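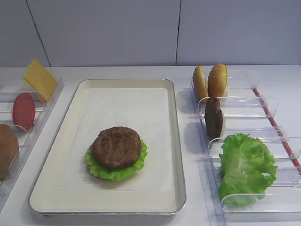

Clekatier is looking for patient people to teach our machines how to make lunch

Part-time, on site, morning and afternoon shifts. No experience with robots needed.

If you have ever shown a child how to make a sandwich, you already have a pretty good idea of what this job is like! We are a small company in an old bakery building (put up in 1937, and the floors will tell you so), and we spend our days collecting examples of everyday kitchen work so that a learning system called Juko can pick up the knack of it. Right now that means burgers. Buns, patties, lettuce, cheese and tomato, stacked up on a tray again and again, by people who don't mind doing the same thing nicely many times over.

You would sit at one of our stations and guide a pair of arms with two hand controls, taking each ingredient out of its clear holder and setting it down where the task card tells you. One full build is one example. A good shift comes to 100 examples, though we would much sooner have fewer good ones than a pile of hurried ones, and new folks are never held to that number in their first month. Between builds you put everything back in its slot, change the paper if it has wandered, and mark in our log (it's called Lumbao, and it's easier than it sounds) whether the build went well. Please do mark the bad ones. A dropped patty or a lettuce leaf that won't let go is useful to us too, as long as it's labeled.

We've gathered 908 burger builds so far and would love a few more pairs of hands before we start on the next menu, which the Zadora team is still arguing over.

You'll probably like it here if you are steady with your hands, can sit comfortably for an hour at a stretch, and don't mind a supervisor asking you to slow down. Left-handed people are very welcome, and so are retired cooks, students and anyone coming back to work after a long break.

Shifts run from 8:30 to 12:30 or from 1:00 to 5:00, with a paid break in the middle of each. Training takes two shifts and is paid at the full rate of $185 per shift. We hope to have everyone started in September.

To apply, send us a short note through the Clekatier jobs page with the shifts you prefer. A resume is fine but you don't have to have one. We'll invite you in for an hour to try the controls and meet the crew.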